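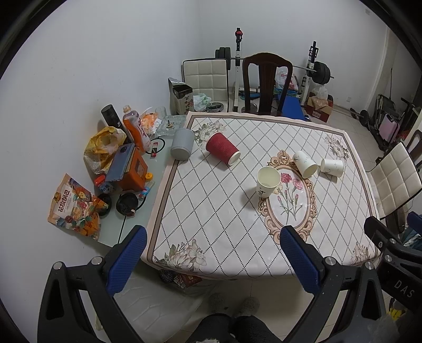

4.2 Cups as they are left

Paper cups are usually studied as waste, which means they are counted once they have reached the bin. Our interest is in the stretch before that, when a cup is no longer being drunk from and has yet to be cleared. The diaries kept for the Pristow study gave us 1,193 entries in which a cup was noted on a table, shelf, sill or floor, and we coded each entry for the position of the cup as well as for its kind. Position matters more than we first thought. An upright cup can still be claimed by someone, and people in the diaries often left it alone for that reason. A cup on its side is treated as finished. On the table in Figure 2a the cream paper cup with the green character is upright near the printed medallion, while the red ripple-wall cup, the grey cylindrical cup and two white paper cups are all on their sides. Going by our coding rules, one of the five would be entered as "open" and the other four as "closed".

The rule is a simple one and it has limits. A cup may be knocked over by a sleeve or a child and set up again later. It may also be laid down on purpose, to show that it is empty. The diaries rarely say which, and the coders were told not to guess. Where a diary keeper did give a reason, we kept it as a note and left the code as it stood.

We also recorded the surface next to the main table. In the Gudano flats the side surface was nearly always the fuller of the two. Things that are wanted again soon end up there: a phone, a lighter, a flask, a half-eaten bag of snacks. Diary keepers described the main table as "clear" even when there were cups on it, provided the side surface had taken everything else. For these entries we wrote down the word used and coded the cups separately.

Search this journal Advanced search Go

Home | Current issue | Back issues | For authors | Contact

4.3 Tablecloths and where cups come to rest

Delyth Beddoe suggested in the planning stage that patterned cloths might guide where people put things down. We therefore added a field for the cloth, with the options plain, all-over pattern, and centred pattern. The cloth in Figure 2b belongs to the last group. It has a fine lattice over the whole area, flowers in the corners and a large oval with a bouquet of carnations in the middle. The upright white cup is beside the rim of the oval and the flowers are left uncovered. We found the same habit in many entries for centred cloths, though the group is small and we would not press the point on these data.
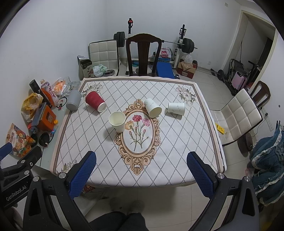

Haf Ellis, reading an early draft, disagreed with us on this and wrote that people keep the middle of a table free whatever is on it, that it is simply the hardest part to reach from a chair, and that we should look at bare tables before saying anything about flowers. We accept this in part. The Dierckx sample includes 20 homes with bare tables, and cups there also gathered towards the sides. The difference is that on bare tables the free area had no steady shape, and it shifted with the number of people sitting down. On centred cloths it tended to follow the edge of the printed motif. A test with the same table, covered and uncovered, would settle the matter better than diaries can.

The Andunmont homes were left out of this part of the analysis, as the cloth field was added after their diaries had been returned in July. Their entries are used only in Section 4.2.

Shares 20 Comments 2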